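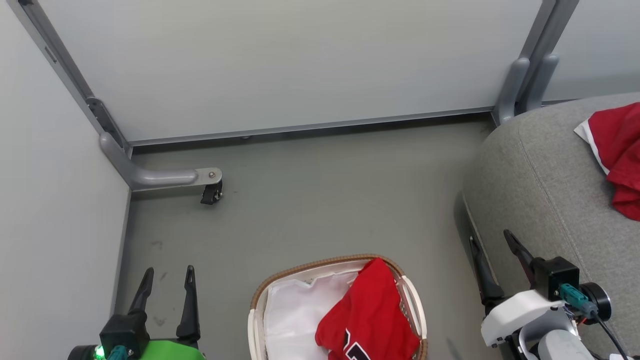
Drirkora wrote in to ask whether you have to budget for the whole room at once, or whether the arms can come first and the rest in the next budget year. They can! Plenty of buyers start with the arms and one pair of grippers, and the order form lets you split things that way.

Mevach Two-Arm Laundry Station
Planning and ordering page, updated November 7, 2020

We love this setup. Two arms, two-finger grippers, a sofa, a laundry basket and some clothes, and you have a job that will keep a team busy for months. Cloth never lies the same way twice, so whatever you buy has to put up with a lot of repeats — and this is where we'd spend first.

What to budget for
Arms, pair, with mounts and power supplies
Two-finger grippers, pair
Wrist cameras, pair
Spare finger set (order 4 fingers, you'll be glad of them)
Trummer rolling wall panels, sold singly

Floor space
Allow 142 square feet, and more if you want to walk behind the panels with a cart. Measure your doorways before you order a sofa. Ours went back once in August and we were pretty sad about it.

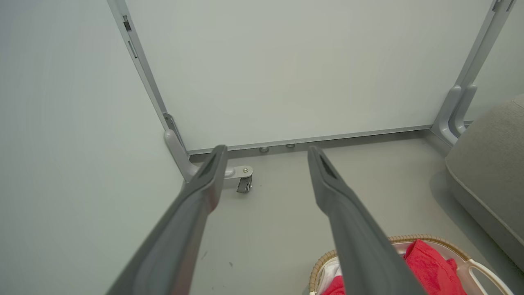
Panels on casters are worth the extra money if you share the room with another group. You can change the layout between sessions, and a plain pale surface behind the work is easy to match if you add more later. Buy them all in one order so the finish is the same.

Running costs
Set aside $400 a year for finger pads, cables and replacement clothes. Shirts wear out faster than you'd think, and a mix of old and new ones is great to have. The Udance service plan covers the gripper motors for up to 1000 hours and can be added at any time before the first service.

Lead times
Arms ship first, grippers and cameras follow in a second box. Panels come by freight, so please give us a phone number for the driver.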